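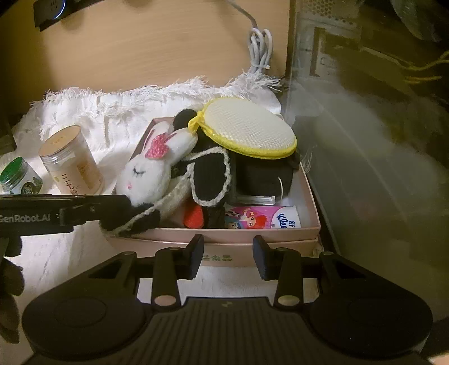
Pink box with soft toys, white rabbit at the left.

To: Grindenis Toy Library members' list
Subject: Re: Return of loans and the September stocktake

Dear members,

Thank you to all who replied to the notice concerning the stocktake. Several households raised the same points as Mrs Llewellyn, and it seems best to answer them on the list. Her message is quoted in part.

> I have read the notice twice and remain unsure on two matters.
> First, must items borrowed over the summer be returned before the
> stocktake, or only those already overdue? Second, my daughter's
> jigsaw came to us with pieces missing. Are we to be charged for it?
> I would also ask that the evening opening be kept, as those of us
> who work in town cannot reach Hindley Road by 4 pm.
> R. Llewellyn

On the first matter, all loans are to be returned, whether or not they are overdue. The library holds 340 items on its register and the stocktake cannot be closed while any are out. Members may borrow again as soon as the shelves reopen, and items returned for the stocktake will not count towards the yearly limit of 20 loans.

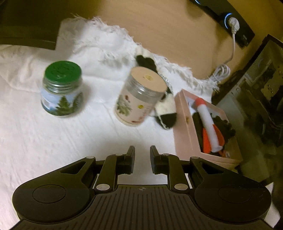
On the second matter, no charge is made for pieces found to be missing at the start of a loan, provided that the desk was told within 3 days. Mrs Llewellyn's report was entered in the book at the time and her account is clear. Members who did not report a fault are asked to write a short note and place it with the item. Each case will be looked at on its own terms. Jigsaws of 1000 pieces will no longer be lent, as they cannot be checked at the desk in the time allowed.

Soft toys should be washed according to the label and fully dried before they are handed in. Where the label has been lost, please sponge the toy clean and tell the desk. Battery toys should be returned with the batteries taken out.

The evening opening will continue until 7 pm throughout the stocktake, for returns only. The side door on Hindley Road will be used, and the ramp is at the front as before. Prams may be left in the passage but must not block the meter cupboard.

The Prundar branch keeps its own register and is not affected. Items borrowed there should go back there, and cannot be accepted at Grindenis.

Further questions may be sent to the list or handed in at the desk in writing. Membership cards should be brought with all returns.

Yours faithfully,

Mabli Gape
Secretary, Grindenis Toy Library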